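Custard that keeps splitting is nearly always a temperature fault. I now take mine to 84 degrees on the probe and stop there. At that point it coats a spoon, and it thickens further as it cools. I use yolks only, with whole milk and 14 g of cornflour – enough to give some margin. 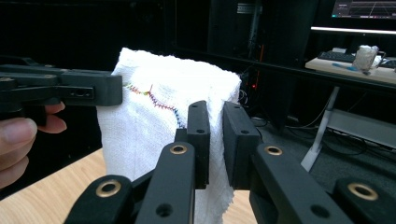

Takeshi Nomura commented that the cornflour dulls the vanilla and that he holds his at 71 for longer, stirring throughout. I tried it with two vanilla pods and no cornflour. The flavour was cleaner, but the result was too thin for a trifle. For pouring over crumble I would use his method.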